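Sornley Community Workshop
Pre-Opening Safety Checklist, with comments
Inspection date: 2018-06-06
Rooms covered: front hall, wood room, repair room, kitchen corner, yard
Next inspection: July

Marks used: OK / FIX (open with it, repair before the next inspection) / STOP (stays shut until repaired)

1. Exits and walkways

Front door opens fully from inside: OK
Yard door opens fully from inside: OK
Comment: What a difference from last time! The swollen frame has been planed and the door swings with one finger. Lovely work.

Walkway between benches clear: FIX
Comment: The offcut bin has crept back into the path by the band saw. Please put it under the window, where the tape is.

Exit signs lit: OK

2. Fire

Extinguishers in place, pins and seals intact: OK
Extinguisher in wood room at reachable height: FIX
Comment: Bracket sits too high for some of our members. Lower it and move the sign with it.

Smoke alarms sound on test: OK
Comment: Very loud, even out in the yard. I love the new ones.

Oily rag can has lid and is emptied: STOP for finishing work only
Comment: Lid missing. No oil or varnish until we have one. Griltham Hardware has them on the shelf.

3. Wood room

Blade guard on table saw: OK
Riving knife aligned: OK
Push sticks within reach: OK
Comment: Somebody made a new set from scrap maple and they are a joy to hold. Thank you, whoever you are.

Dust collector bag: FIX
Comment: Almost 200 hours on this one and it is packed hard. Spares are in the tall cupboard, second shelf, behind the sanding belts.

Drum sander belt tracking: OK

4. Kitchen corner and yard

Kettle cord and plug: OK
First aid box complete: FIX
Comment: Short on eye wash, 2 bottles needed. Plenty of bandages.

Ladder feet and locks: OK
Yard paving: FIX
Comment: One slab rocks near the Yimer Street gate. It wants lifting and bedding in sand.

5. Repair room

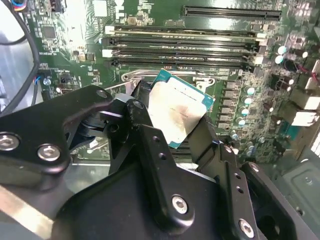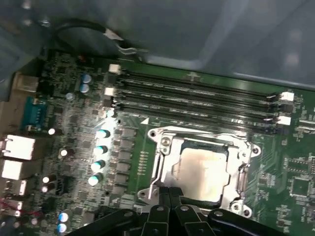
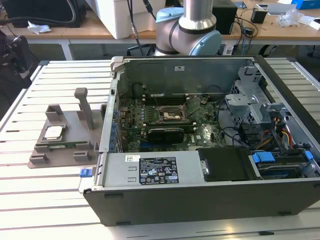

Extension cords are the part of this room I looked at hardest, and I'm so pleased with how far it has come. All 4 wall outlets passed the tester, and the old daisy chain of power strips behind the shelves has gone for good. The rule for anything opened up stays the same: power cord out of the wall first, then the cover off. A desktop tower laid on its side with the panel off, like the one in the last picture, is a good way to work, as the board faces up and you can see where your fingers are going. Watch the bare metal edges of the case.

Outlets tested: OK
Task lamps: OK
Soldering stand and tip cleaner: FIX
Comment: Sponge is worn through. Replace it, and tighten the stand while you're there.

Sharps jar labeled: OK

Open items go on the board by the front door. Cross yours off when it's done and leave the date beside it.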